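# Is a two-arm packing cell a sensible thing to build in a shared workshop?

**posted by goncombe_bench**, 11 May 2026

I rent a bench at the Goncombe workshop and a few of us have put money into a pair of secondhand arms. The plan is to get them packing small electronics kits: pick up the item, pick up the cable, put both in a cardboard box, shut the lid. The member pushing for it has a quote in hand for 2,258 pounds, covering grippers, mounts and a licence for Urkoder, the software that is supposed to let you "teach by showing". We would be splitting it between 4 of us.

I'm the one who hasn't said yes. A person can pack one of these boxes in the time it takes me to find the emergency stop. I've asked what happens when a cable lands in a different shape from the one it was taught on, and the reply was a link to the Urkoder sales video, in which the cable is always coiled and tied.

Has anyone done this at home or in a club? Did it ever pack a box without somebody standing over it? I'd also like to know if the grippers matter as much as the quote suggests, as they are the dearest line on it.

---

**pusby_tinkerer**

We went down this road at Pusby and I would save your money, or at least spend it in a different order.

Rigid things with flat sides are fine. Two parallel jaws will hold a scanner body or a plastic case all day, provided you give it roughly the same pose each time. Cables are where it goes wrong. The plug end weighs more than the rest, so the cord swings when you lift it, and by the time the arm gets to the box the plug is hanging over the outside. Then the lid won't shut, and the arm carries on and tries to shut it anyway. Ours creased a lot of cardboard before we put a force limit on that move.
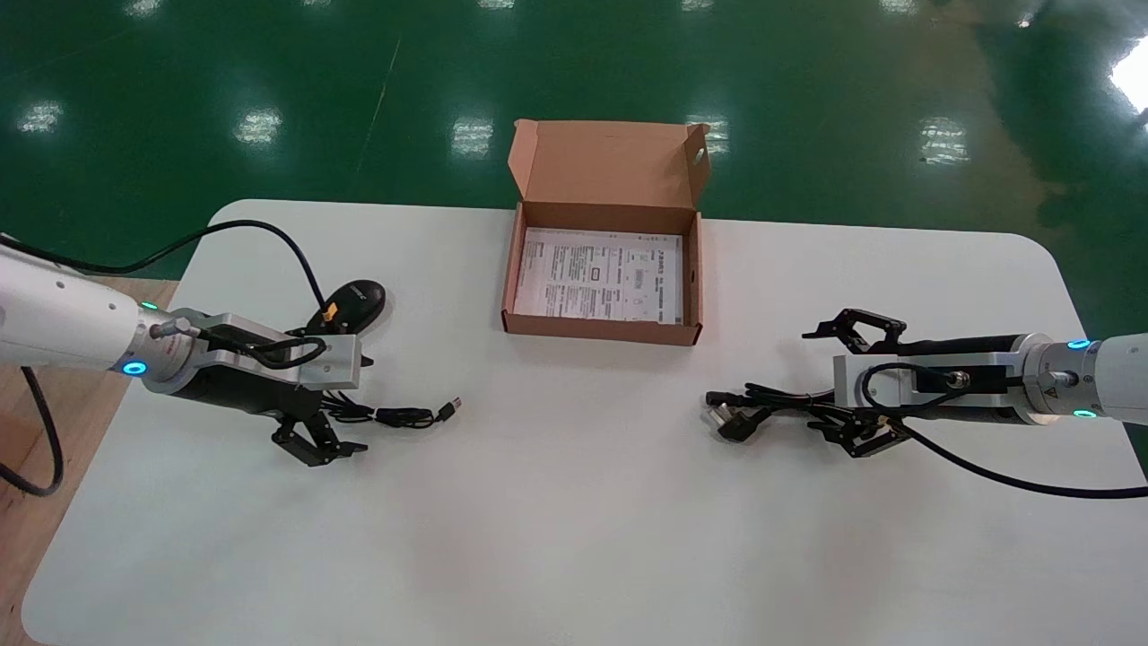 Can one arm do this job without the second?

With a jig to hold the box still, one arm can load it, and you can leave the lid to a person. That's what we ended up with. The second arm doubled the wiring and gave us a whole new set of collisions, for the sake of holding a flap.

On grippers, I'd ask for the quote again with the plainest jaws they sell. Ours came from Coste and they were all right, nothing special. What made the difference was sticking rubber on the fingertips, which came out of a drawer. If whoever is selling to you says the expensive ones "handle cables", ask them to lay a cord down any old how and run it 5 times while you watch. We asked. They said they'd get back to us.

And route the arms' own cables before you do anything else. Leave slack where the wrist turns and tie the rest back well away from the work. If your packing item is a black cord and the gripper lead is also a black cord, a cheap camera will have trouble telling them apart, and it will pick the wrong one at the worst moment.

---

**mk2_shed**

just get it, its fun. you dont build robots to save time

---

**bench_by_the_door**

I'd split the difference between the two answers above, though I lean towards the first.

If it's meant to pay for itself, it won't. I've never seen a workshop build that did once you count evenings. If it's meant to teach the group something, then fair enough, but call it that before anyone hands over money, and don't buy the licence up front. Urkoder had a trial when I last looked in. Check whether it still does and whether it covers two arms at once, as mine only covered one and I found that out late.

A test you can do before spending anything:

1. Put the box, the item and the cord on the table.
2. Pack it yourself using only a pair of kitchen tongs in each hand.
3. Do it again with the cord dropped from a height so it lands differently.

If you can't do that reliably with eyes and a brain, two jaws and a script aren't going to manage. I could do the item every time and the cord perhaps half the time. Folding the printed sheet back under the lid was hopeless.

You should also find out what the workshop's insurance says about arms moving with people nearby. Ours wanted a fence and a written procedure, and that took 3 meetings.

---

**goncombe_bench**

Thanks, the tongs test is going on the bench tonight. I've asked for the trial terms in writing and I'm still not paying until I've seen a loose cord go in the box.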